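4.2 What changed for the staff on the line

Most accounts of automation in small-parts assembly stop at throughput, and ours could have stopped there too, because the numbers were good. Over 11 weeks the two-armed cell at the Ellel site completed 3,393 handling cycles under the supervision of the regular kitting staff. What excited us far more was how the work around those cycles rearranged itself, and how quickly people made the new arrangement their own.

Before the trial, each kitter at Ellel worked a full shift at one bench. By the fourth week the team had drawn up its own rotation, in which whoever was on the robot also handled incoming trays for the neighbouring bench. We hadn't asked for this! The rotation was pencilled on the back of a pick sheet and later adopted by the shift lead with only one alteration, to the timing of the afternoon tea break. Staff described the robot turn as "the thinking job", a phrase that comes up in the interviews at both Ellel and the smaller Tanui site (see Section 5).

Teleoperated demonstration was central to all of this. Kitters taught the arms each new handling task by performing it themselves, and 1,026 demonstrations were recorded in the first phase. Several of our participants had more than a decade of bench experience, and watching them break a familiar movement into stages was a real pleasure for the engineering side of the team. Their commentary also went straight into the task notes, where it replaced a good deal of our own guesswork about grasp order. 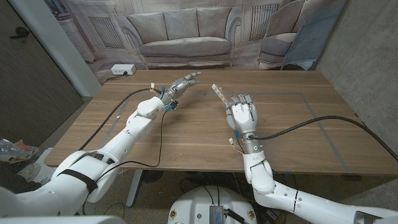

Figure 3. Two-armed robot at the taped tabletop work area.

Interruptions were the less comfortable part of the story. We logged 108 stoppages at Ellel, and in the early weeks every one meant waiting for an engineer. Kitters found this frustrating and told us so. From the sixth week, staff who had finished the Nolon training module were authorised to clear minor faults and restart the cell, and the mood on the floor lifted noticeably. Two of them went on to rewrite the restart checklist in plainer language, and their version is now the one we use in the Flora pilot as well.

Pay grading has not yet caught up. Demonstrating a task and clearing a fault both draw on skills that the existing kitting classification doesn't recognise, and supervisors at both sites raised this before we did. We return to the question in Section 6.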